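Review: the Nondus bench gripper, seen at the Nirkamholm open day

I run a small shop that takes in retired office servers, strips them, tests the parts and sells what still works. We have two benches and not much room. I have been looking at robot arms on and off for a couple of years, mostly on video, and video is a poor way to judge one. So when Nirkamholm announced an open day for repair and recycling shops in November, with the Nondus gripper on the program, I made the drive.

This is a review of the gripper and the package it is sold in, based on a morning at the demonstration and a long talk at the sales table afterward. I have not had one in my own shop. Read it with that in mind.

What you get

The package is the two-finger gripper, a wrist camera, the mounting plate and the software license. The arm is extra. The price on the sheet was $3575, and that does not include delivery or the set of spare fingertips, which I would call a must. Nondus says it fits most small arms with a standard flange. At Nirkamholm they also had a Pullar parallel gripper out on a side table, so I could handle the two back to back.

The Nondus is the bulkier of the two. The body behind the fingers is wide, and you have to plan for that when you work down inside a computer case. The Pullar is slimmer but opens less. If your work is mostly add-in cards and drives, the Pullar may be the better shape. For processors and anything else you approach from above, I liked the Nondus more.

The demonstration

Groups were kept to 20 people, which was about five too many for the space. The first group went in at nine. I was in the second and ended up standing behind a tall man for the opening talk, which ran long and covered company history I could have read at home. Once the talk was over they let us move up to the bench, and it got much better.

The work was on Dell boards, the same kind of thing that comes through my door every week, and I was glad to see that. At trade shows you often get foam blocks or a clean plastic mockup. A used board in a case has cables in the way and a heatsink close to everything, and a gripper that looks good over a foam block can be hopeless there.

Most of the bench time was spent at the processor socket. That is the right place to test one of these. The socket is the part of a server board I least like handing to a new hire, and a slip there costs you the board.

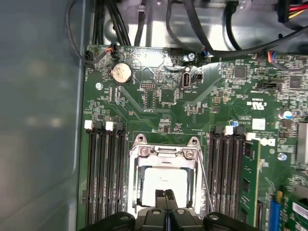
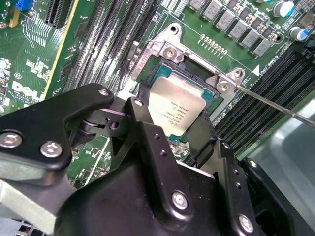
The motion is slow. I asked for a cycle time and was told 33 seconds for a processor lift with the retention bracket already open. A practiced person is a good deal faster than that. The staff said speed could go up once a board type has been taught, but they did not show it, so I am going by the number I was given.

What I liked was how steady it was on the approach. It came in, paused, made a small correction and went on. The fingers are narrow enough at the tips to work close to the socket, and the force limit can be set low. I was allowed to put my own finger between the tips at the lowest setting and it felt like a light pinch.

The software

Teaching a new board is done from a laptop. You jog the arm to a point, save it, and build up a list. The screens are plain and I could follow them without help. Saving a position takes one click, but renaming it takes you through two menus, and you will want to rename all of them. The manual is 4 pages long and leaves out calibration entirely. For that they send you to a video.

The camera feed was clear enough for lining up by eye. Reading small part markings from it is another matter, and I would keep a separate camera for logging serial numbers.

Things to check before buying

Spare fingertips come only from Nondus. Brunton, the distributor for my area, quoted nearly three weeks for them and could not promise stock. Ask about this first, and buy two sets.

Support is by email. There is a phone line for customers who also buy the arm through Brunton.

The gripper will not run a screwdriver. Anything held down with screws still needs a person or a second tool, and on a server board that is a lot of the job.

Would I buy it?

Not this year. At my volume it would sit idle half the day, and the slow cycle makes it hard to justify for mixed lots. A shop that gets pallets of the same model could make it pay, especially if the processors are where the money is. I would want a two-week trial on my own boards before signing, and Brunton said they would look into that. I have sent them the list of models we see most and am waiting to hear back.

Parking at Nirkamholm is free but fills up before ten. The coffee was fine.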